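Genddale Hand-Held Gripper Pair
Item 1567 - Collection and Teaching Tools

A set is two hand-held grippers, left and right, with cables. One operator can run both at a plain table, so the budget line most buyers forget is the station: table, frame, curtains and power.
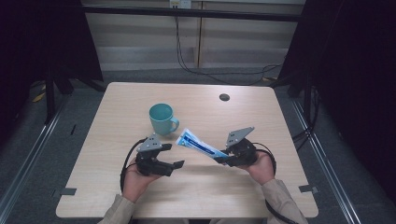
Plan on one set per station plus one spare for every two stations. Lead time on new orders is 17 business days. Orders placed for March should be in by the end of the winter quarter, as spare cables ship from a separate warehouse.

Finger pads are the main running cost. They are sold in packs of nine and fit either side.

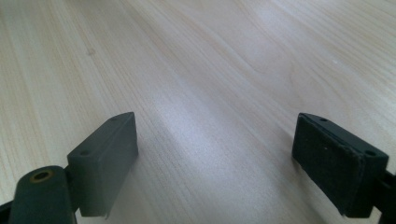 Grip facing is ordered separately from the pads - check which fingers you want faced before you fill in the form. Pads can be changed at the bench with the driver in the Undance service kit. Budget for the kit once per site, not once per station.
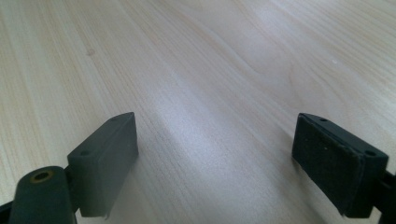 Qureshi: We priced this against the Tornent set and the hardware came out close. The difference was in spares. Order the second pack of pads with the first purchase and you save a round of paperwork.

Multi-station quotes include cables, one pack of pads and a 2-year warranty on the linkage. Tables and frames are quoted on request. Facing material is treated as a wear item and is left out of the warranty.

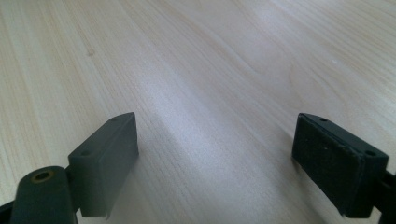 Gripper fingers open over the table, grip facing on the right-hand pad.

Prices last reviewed Dec 3, 2021.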